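Bread Club is back, and it's bigger

April 2018

After the winter we've had, it was lovely to see so many of you turn up for the first Bread Club of the spring. For anyone who missed it, we meet at the Prirnel rooms, we all bring something we've baked (or tried to bake), and we eat it with far too much butter. There were 70 of us last time, which is a record, and we got through three big pots of soup as well!

The theme was rolls. I'd been nervous about that, as rolls sound a bit plain next to the sourdoughs people have been posting about all year, but what a spread it turned out to be. We had soft white baps, seeded knots, rye buns with caraway, and a tray of cheese and onion ones that vanished before I'd taken my coat off.
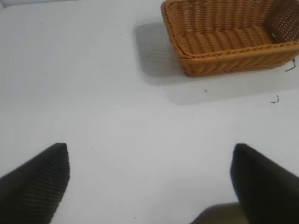
Khrystyna Lysenko gave the talk, and I've had messages about it ever since. She grew up with braided loaves on the table at every holiday and she has a lovely way of explaining how dough should feel. Her main advice was to slow down. Most of us shape too soon, she thinks, while the dough is still fighting back, and then wonder why our twists spring open in the oven. Leave it under a cloth for a quarter of an hour, go and put the kettle on, and it rolls out like a dream. I've tried it twice at home now and I'm a complete convert.

She also got us talking about flour. Plenty of you use the strong white from Vollatia and so do I, but Khrystyna mixes in a little plain flour for a softer crumb. Worth a go if your rolls come out chewy.

For those who asked, her basic dough starts with 500g of flour, 100g of which is plain, and she uses milk in place of half the water. The full recipe is on the noticeboard by the kitchen door — please take a photo of it and leave the sheet where it is, as the last one went home in somebody's bag.
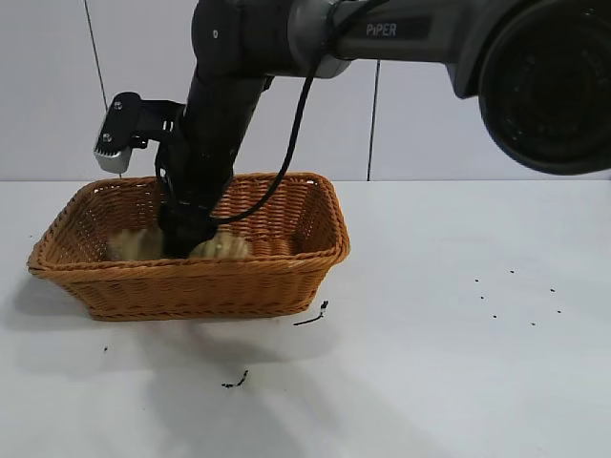

The swap table went down very well too. I came away with a jar of rye starter and a dough scraper, and left behind a loaf tin that has never once let go of a loaf. If you picked it up, good luck, and use plenty of baking paper! We'll run the table again, so have a look through your cupboards. Tins, cloths, books and spare starter are all welcome, but please put the flour type on the lid of anything living.

Next time we're moving on to sweet doughs. Think buns, plaits and anything with cinnamon in it. Trurkico are lending us a second oven for the afternoon, so we can bake on the spot and eat things warm.

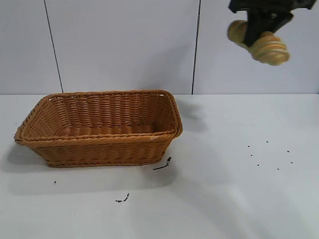 What you told us

Lots of you filled in the cards, thank you. The big question was whether to hold a summer bake in July or take a break while the kitchens are hot. I'm very much in favour of carrying on, perhaps with flatbreads outdoors, and most of the cards agreed.
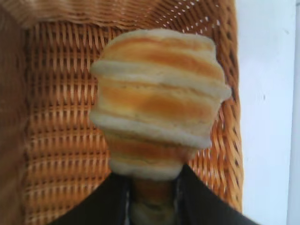

Tạ would like us to start an hour later in summer, so that people who work Saturdays can get there before the good stuff has gone, and wonders if we might have a beginners' corner as well, with one simple dough that everyone makes together. Yes to both, I say! Come and find me by the urn if you'd like to help run it.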